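Taping and bagging the hand: what works for me

I look after the hand on our Bonley arm, and most of that job is kitchen-drawer stuff – tape, clear film, a damp rag and some patience. People keep asking me how I do the fingers, so I'm writing it down before July, when Meenakshi Joshi takes over the cell from me.

Tape first, film second. I used to go the other way around and ended up peeling everything off to redo one finger. Start the black tape at the base and work toward the tip, overlapping each turn by half. Pull it snug on the straight part and ease off near the joint, or the finger will fight you when it closes. Leave the end cap bare! You'll get creases, everybody does, and I don't chase them. A lifted edge is another matter. Press it down with your thumbnail, and if it pops up again, snip it and lay a short piece over the top.

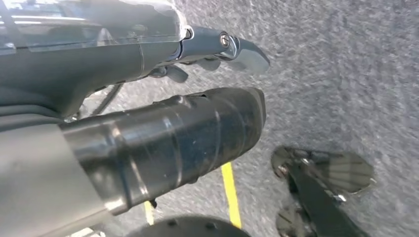

Fleline Shop Floor Tips / Handling Cell Crew

Now the film. Any clear wrap will do if it's soft enough to follow a bend (I've gone through rolls from Jarberg and from Gashi and can't tell them apart). Stop it short of the finger joints so nothing gets dragged into a pivot. Before you tape the seam, jog the wrist all the way through its travel, slowly, with your hands out of the cell. If the film pulls tight anywhere, give it more slack and jog it again. Baggy looks terrible and works great. I've made my peace with that.

Keep the end of the film where you can see it from the gate. I run my seam close to the wrist, and then one look on the way past tells me if it's creeping. 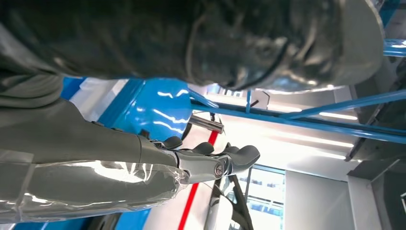 Film on the arm, seam by the wrist, fingers left clear.

Screws: every 168 hours of run time I stop the cell, lock it out and put a driver on each pivot screw. Just a gentle check, you're feeling for movement. A dot of paint pen across the head and onto the finger saves a lot of guessing next time. New tape goes on at 400 hours, sooner if it's gummy.

Old glue comes off with warm soapy water on a rag, wrung out hard. Give it a few minutes to soften before you rub. I keep solvents well away from the finger pads, they went tacky on me once and I had to order a whole set – 9 days' wait, very dull. Dry everything off and leave it 60 minutes before you wrap again.

Spare tape is in the second drawer, under the gloves. Please put the scissors back.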